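## Optical mouse on a glass patio table

**bledesma**
I work outside from lunch until 5 p.m. or so. The table is round, with a textured glass top, the rippled kind. On it the pointer skips, or stops dead for a second and then jumps. Indoors on the desk the same mouse is fine. Plarkitz model, default settings. Is this the sensor or the glass?

**jihoon_ji**
The glass. An optical sensor compares successive images of the surface under it. Clear glass gives it very little to compare. Ripples make it worse because the distance to the surface keeps changing. Put something opaque under the mouse.

**Kaven58**
Disagree on the ripples. Texture gives the sensor something to track. I have used a cheap mouse on frosted glass for two summers with no trouble.

**jihoon_ji**
Frosted is a different case. A frosted face scatters light evenly at a fine scale. Rippled glass is smooth on each wave, and the waves are large compared with the sensor window. The lens is set for a fixed height, and a dip of a millimeter is enough to lose it.

**Kaven58**
Then she should see it fail in the same spots each time. Berenice, does it?

**bledesma**
Partly. Near the rim it tracks for an inch or two and then drops. Toward the middle it is bad everywhere. I also get more skipping when the sun is low.

**wi_hellus**
Low sun through the glass can reach the sensor from below. Try it in shade before you buy anything. And check the feet, since one worn foot will rock the mouse on an uneven top.

**bledesma**
Feet are fine. In shade it is better but still not usable for drawing work.

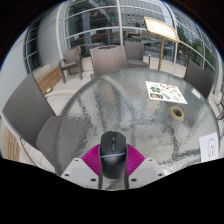

I did try the small button behind the wheel, which steps the sensitivity on mine. The lower setting hides the jitter a little. The dropouts are the same length.

**Kaven58**
All right, that points to height. I would still try a sheet of printer paper before a pad.

**jihoon_ji**
Paper follows the ripples and blows away. Use a rigid pad, 200 mm across at minimum, with rubber on the underside.

**bledesma**
Cut a piece of stiff board and taped it down at the corners. Almost 50 minutes without a skip. Leaving it there for now.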